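Call for participants: clearing and resetting a living room

Fokivska is looking for adults who keep house, well or badly, to take part in a series of tidying sessions at the Herath building. We are paying for your time and for your opinion, and we would prefer an opinion that hasn't been borrowed from a book about tidying.

Why we are asking

There is a lot of advice going around about how a living room should be cleared. Touch each thing once. Start at the door and work clockwise. Never carry anything with one hand. Plaretti, which sells a home-order course under that name, claims its method cuts the work in half. Half of what? We asked for the figures and were sent a brochure.

We don't claim to have a better method. We suspect that most people already clear a coffee table in a perfectly sensible order, and that the advice mostly adds steps. It is possible we are wrong about this. To find out, we need people doing ordinary jobs with ordinary objects while we note what they pick up, where they put it and how often they change their minds.

What you would be doing

Each session is made up of short tasks in a sitting area: a sofa with cushions and throws, a small round table with a glass top, a potted plant, a piece of glassware. You might be asked to clear the tabletop, then put it back the way you would want it if company were coming. You might be asked to straighten the sofa. Some tasks come with instructions taken from one of the published methods, and some come with no instructions at all.

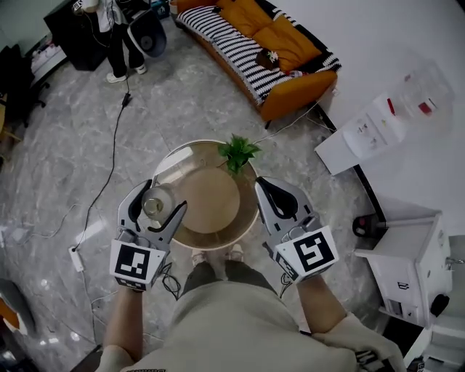

The glass top gets more discussion than anything else in the room. Tidying guides love glass tables, and I have yet to meet a person who owns one and feels the same way. You see every smudge, and setting down anything made of glass takes more care than the guides allow for. If you have strong feelings about where a plant belongs on a table that size, or whether it belongs there at all, please put them in your application.

There is also some work at a wooden surface, sorting small items, printed matter included. People tend to call this the dull part. It is also where the published methods disagree with each other most, so we won't be dropping it.

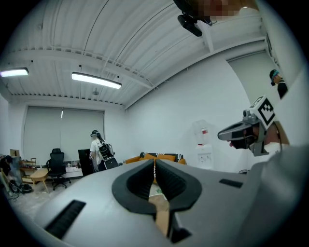 Who can apply

You should be 18 or over, able to stand for most of an hour, and comfortable bending to the height of a low table. You do not need to be neat. Professional cleaners and stagers are welcome, but please say so, as we look at those results separately.

We will not take anyone who sells or teaches a tidying method. We also won't take anyone who has finished the Plaretti course in the past year. If you bought it and gave up partway, we would very much like to hear from you.

Time and pay

There are four sessions of two hours each, including breaks. Pay is $400 for the full set, or $100 per session if you stop early. You can stop early without giving a reason. We don't pay in vouchers, and there is no prize drawing.

We had a pilot in August, and the most common complaint was that the breaks were too short. They are longer now. The second most common complaint was the chairs in the waiting area – those are the same chairs.

What you will not get

You won't get a personality type, a certificate or a score for your home. We will send you a plain summary of what we found, even if what we found is that the order makes no difference. I would put money on that, though my colleagues would not.

Getting there

The Herath building dates from 1927 and the signs inside are not much help. Go to room 309 first and someone will walk you over to the sessions. Wear flat shoes. The Pedum bus stops across the street, but check the timetable before you trust it.

How to apply

Write to Chaminda Mollah at Fokivska, room 309, Herath building. Tell us your age, when you are free, and how you would clear a coffee table before guests arrive. Keep it under 400 words. Please describe what you do now, including the part where things get shoved in a drawer – applications that read like a magazine column go to the bottom of the pile.

Applications close December 2, 2023. Everyone who writes will get a reply, including those we can't place.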